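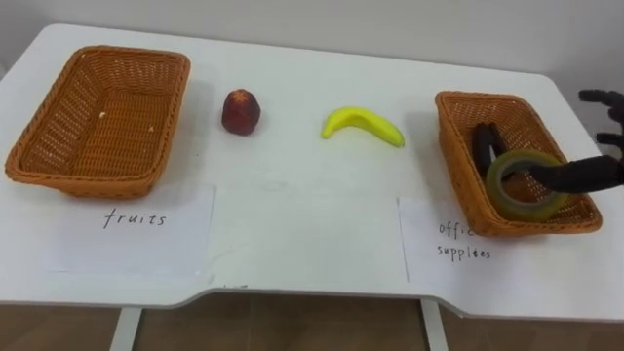

Flunent Hand, second version
In the catalog since October 20, 2020

We've had the new Flunent on the bench at Biltcombe for long enough now to say how much we like it, and also where it still trips up. It's a jointed hand with segmented fingers in a matte dark finish, and it bolts to any arm that took the first version. Same bolt pattern, same cable, so if you already own one you can swap hands over lunch!

Sorting is what we use for most of our comparisons. Two wicker baskets, a handwritten label for each, fruit in one and office supplies in the other. It sounds easy until you look at the shapes involved. A banana wants a wide, gentle grip. A roll of clear tape can be pinched from outside or picked up through the hole in the middle, and we love watching a hand do it the second way, because a two-jaw gripper with fat pads just can't get in there.

How it did against the Tuneo

The Tuneo parallel gripper is still our favorite for boxes and anything with flat sides. It closes fast, it's simple to set up, and there's very little on it to wear out. We ran both through the same sort, 16 rounds each, same arm, same table. The Tuneo dropped items in 6 rounds and the Flunent in 3. Most of the Tuneo's trouble came from round things rolling out as the jaws met (small plum-sized fruit is the worst for this). The Flunent wraps its fingers around them and holds on.

It is slower, though. Getting all the fingers into position takes a moment, and if your job is moving one kind of carton all day you won't enjoy the wait.

Baskets are tougher than trays

If you're planning your own trial, try a woven basket with slanted sides. Fingers can catch on the rim on the way out, and with the factory settings ours did. Raising the exit height in the Dijkstra controller fixed it. The setting is under Motion, then Retreat, and we now leave it at 19 millimeters for everything.

What comes with it

Hand, left or right
Wrist plate and bolts
Power and data cable
Spare fingertip set
Printed setup guide

Works with

Dijkstra controller, current firmware
Any arm with the standard Flunent wrist plate

Fingertips are sold separately too. The softer set is great on smooth, glossy items, but it picks up dust, so wipe it down between sessions.

Trial units go out from Biltcombe with the wrist plate already fitted. Tell us which arm you have when you order, and whether you want the left hand or the right.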